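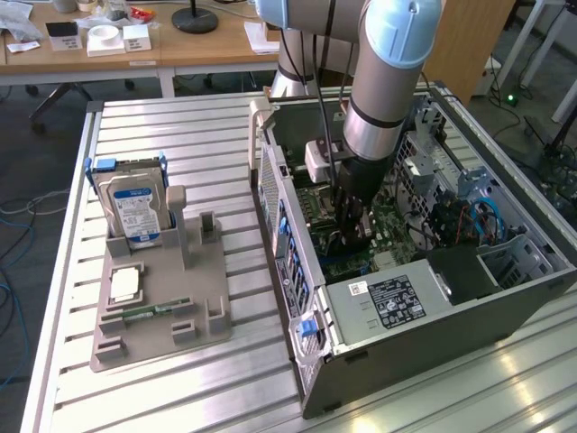 Keegan Doucette asked whether a drive still in its rails should be entered as one part or as a drive plus rails. Enter it as one part. The rails get their own line only when they have been taken off and bagged separately. The same rule applies to a power supply with its bracket and to a fan with its shroud.

Ogola Desktop Parts Record
README and data card

Last updated: 18 June 2018

Summary

The Ogola Desktop Parts Record is a table of components taken from used office computers of the tower type. Each row is one part. The record covers what the part is, which case it came out of, how it was fastened, what condition it was in, and what is printed on its labels. It is kept for matching spare parts to machines that can be repaired and for planning the order of work on cases of the same layout.

The current release holds 2,000 part rows. Of these, 1,000 have label text checked by a second reader. The rest carry the first reading only and are marked "single" in the label_check column.

Maintainers: Shahla Asadi (structure, releases), Sheldon Chan (label text), Kirsten Girard (fixtures and storage).

What is in the package

parts.csv: the main table, one row per part
cases.csv: one row per computer case, with layout notes
fasteners.csv: lookup table for screws, latches, tabs and rails
labels/: text transcriptions, one file per part number
CHANGES.txt: corrections since the first release

All files are UTF-8. Empty cells mean "not recorded." The word "none" means that somebody looked and there was nothing to record. Do not merge the two.

Columns in parts.csv

part_id: unique, never reused, even after a row is withdrawn
case_id: points to cases.csv
part_type: one of the seven types listed below
location: where in the case the part sat
fastening: points to fasteners.csv; more than one value allowed, separated by semicolons
connectors: cables attached when the case was opened
label_check: "single" or "double"
condition: a grade from 1 to 5
notes: free text

Part types

The seven types are storage drive, power supply, motherboard, expansion card, cooling part, cable, and case part. Memory modules are entered under motherboard with a note unless they were removed and tested alone. Drive cages, shrouds, carrying handles and slot latches are case parts. A plastic shroud that only guides air is a cooling part. This has been argued over, and older rows are not consistent. Filter on notes if the difference matters to you.

Location terms

Locations are given for a case standing upright and seen from the open side. Most cases are worked on lying down, and writing down "top" from that position was the most common error in the first release. Use the rear panel as the reference: the side with the expansion slots is always "rear," however the case is turned on the table.

Case colors are not used to identify a layout. Tab and latch colors are recorded in fasteners.csv. Blue plastic often marks points meant to be released without tools, such as the slot latches and drive rails in this layout, but the color is not proof, and the fastening column must be filled in from the part itself.

Fixture use

Loose parts go on the gray 3D-printed fixture plate next to the case, in the molded pockets or against the posts. A 3.5-inch drive stands upright in the rear slot with its rails on. Do not lay drives flat across the pockets, and do not stack anything on the plate.

Fixture position is not stored in the table. An earlier draft had a column for it. The column was dropped in April when the Skener storage bins came into use, and bin numbers are now held in the stock list, outside this package.

Label transcription

Copy the label text as printed, including odd spacing and capitals. Line breaks become a vertical bar. Certification marks are entered by name in square brackets. Barcodes are entered as [barcode], with the printed digits following if there are any. Power supply labels are dense and account for most of the rows where the two readers disagreed. In those cases the part was read a third time and only the third reading was kept.

Serial numbers are removed from the released files. Model numbers stay.

Condition grades

5: no visible damage, all mounting points whole
4: surface wear only
3: one broken or missing mounting point
2: more than one, or a damaged connector
1: kept for reference, not for use

The grade is based on looking at the part. It says nothing about whether the part works. Test results are in a separate log kept by Ullex, and they are not covered by this document.

Known problems

Cable rows are incomplete. SATA cables were recorded from the start, but power leads that are fixed to the power supply were left out at first and then entered as connectors on the power supply row. Counting cables from this table will give a low number.

Some cases arrived with parts already missing. The table cannot tell a part that was missing on arrival from one that was never fitted. Check layout_notes in cases.csv.

Rows from the Lokier batch use an older list of fastener names. A mapping is included at the end of fasteners.csv. Ravinder Poirier is working through the remaining mismatches.

The set leans heavily toward office towers with a side panel that comes off and a removable drive cage. Small form factor cases and home-built machines are absent. Time estimates drawn from it should not be applied to them.

Corrections

Send the part_id, the column, the present value and the proposed value. A photo of the label helps for transcription errors. Corrections to condition need the part in hand.

Shared 7 times
Comments (3)

Keegan Doucette
Thanks, that settles the rails. What about rails found loose in the bottom of a case with no drive?

Kirsten Girard
Case part, location "loose." Put the bay type in notes if you can match them.

Ravinder Poirier
The fastener mapping has two names for the same slot latch. Will fix in the next release. Use the first one for now.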